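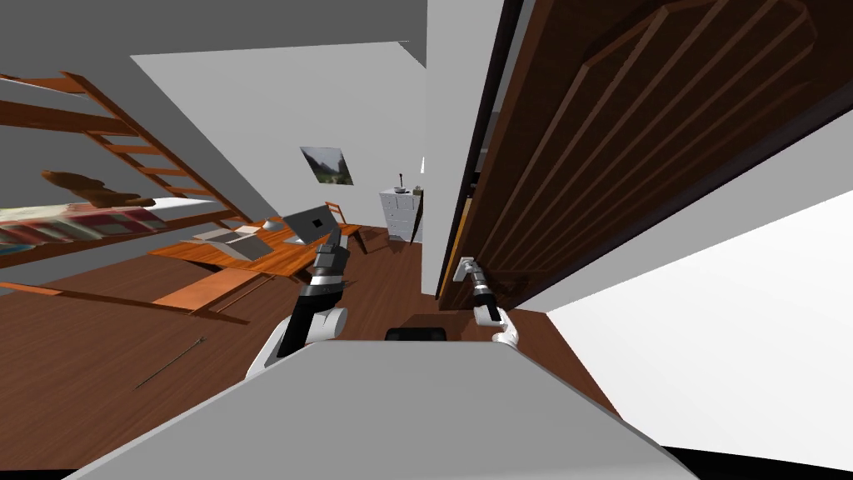
Right gripper on the door lever, bedroom model, simulator view.

September 10, 2025

Maintenance log of the Velum unit, kept by Yasmine Hajji.

The morning was given to the right arm. The unit had failed the door task in the simulator 9 times since the last entry, and each failure was recorded as a slip at the handle. Mr. Fung-ping Cheng asked that the grip settings be reviewed before any change was made to the physical machine, and this was done.

The closing width of the right gripper was found to be set for the old round knob, a value carried over from May. It has been entered again for the lever. The wrist offset was corrected by 3 millimeters at the same time. The left arm was left at its raised position for all runs, and its settings were not touched.

Run 442 was started after the change. The view kept with this entry is from that run, with the gripper closed around the lever. The room model is unchanged – desk, laptop, ladder and white cabinet all remain as supplied by Laralis. The strong tilt of the view has been entered as a separate item, and the camera mount values will be checked against the drawing tomorrow.

On the physical unit, the right finger pads were cleaned and the wrist screws tightened to the figure in the manual. One pad shows wear along its inner edge. A replacement pair has been requested from Amrani; delivery is not yet confirmed.

The old settings file has been kept under its former name. Mr. Cheng will sign the change sheet once the camera check is complete. Power to the unit was switched off at the wall and the key returned to the Porkedow office.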